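Filed under: Laundry, Stains & Smells

I used to chuck everything in on 40 with a big slosh of liquid, and then wonder why my tea towels smelled like a wet dog by lunchtime (they really did!). Half the powder is plenty for us, and our water at Wedside is pretty soft. I also run an empty hot cycle every October with 200 mL of white vinegar in the drum, and wipe the rubber seal while I'm at it.

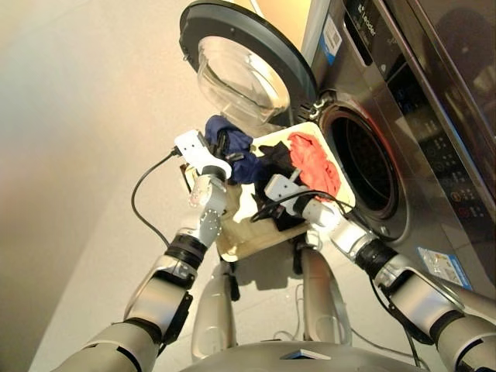
Oh, and gym gear! Soak it in a bucket for 20 minutes with a spoonful of bicarb first, turn it inside out, and skip the fabric softener altogether. My favourite old footy socks came up a treat.

Contact | © Sandholm Home Notes | Back to top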